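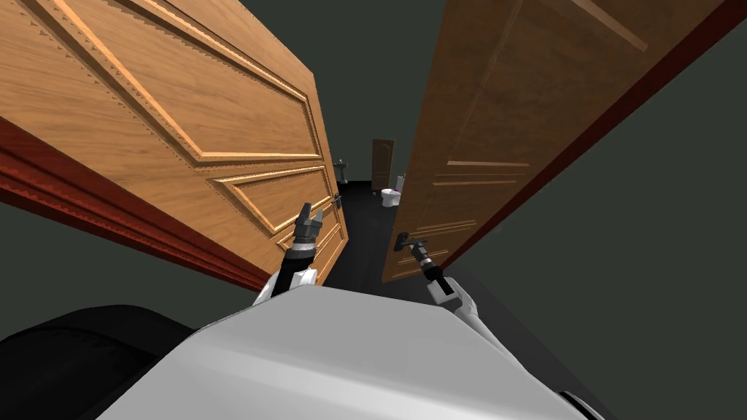 Open day at Otier

We're a small robotics team in Kirville, and doors are our thing! Our two-armed robot learns them in simulation first – panels, frames, lever handles and all – and on January 25, 2020 we're opening up the lab so you can watch it at work on the big screen. Manuela Bortolotti will run the demo, and Rizwan Zaidi will let you try steering the grippers yourself (harder than it looks). Doors open at 11. Kids are very welcome, and so are awkward questions.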